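Home About Archive Odds and Ends Contact

March
by Anwara Begum

The Kitchen Drawer, Part Two

When I moved to Lasusstead I told myself I would give up coffee. I had read an article. The article said I would sleep better and my skin would glow, and it had been written by a person who plainly never had to be on the 6 a.m. bus to Isbridge.

I lasted until Wednesday.

What I did give up was buying it. My habit at the counter downstairs had come to 737 dollars by the time I added up the receipts, a job I do not recommend to anyone with a weak heart. So I bought a secondhand grinder, a Rodel, with a crank that squeaks on every turn, and I started making my own at home.
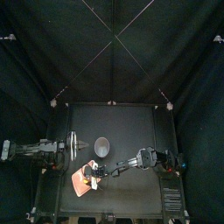

White cup, pink cloth.

The first pot was bad. The second was bad in a new direction. I called Imtiaz Samarakoon, who I used to work with and who has opinions on water, and he asked me what grind I was using. I said brown. There was a long silence on the line and then he asked if I owned a scale.

I now own a scale. I also own a kettle with a neck like a goose, a jar of paper filters the wrong size, and a used book by a man called Wickramasinghe that runs to 631 pages and doesn't get around to coffee until the second chapter. 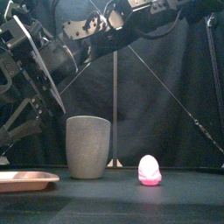
He spends the first chapter on his childhood. I read all of it on the bus, and I can report that his uncle had a boat.

Once he gets going, though, he's good. He says to change one thing at a time and write it down, so I've been keeping notes on the back of the electric bill. Finer grind: bitter. Coarser grind: sad. Cooler water: sad and also sour. More coffee: now we're talking, but my hands shook through a whole staff meeting and I volunteered for something. 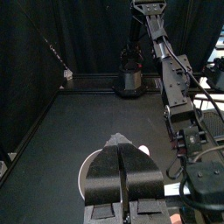
Last edited in March (fixed the part about the filters)

My sister thinks the whole business is a way of avoiding the boxes in the hall, which I still haven't unpacked. She's right, but I don't see what that has to do with the coffee.

The squeak is the real problem. The walls here are thin and the man next door works nights. I tried cooking oil on the crank, and for two days everything tasted like salad. 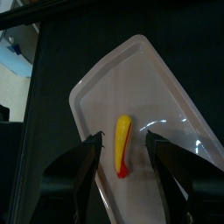
What I'm Trying Next

Grinding the night before. Wickramasinghe is against it and gives it most of a page. He doesn't have my neighbor.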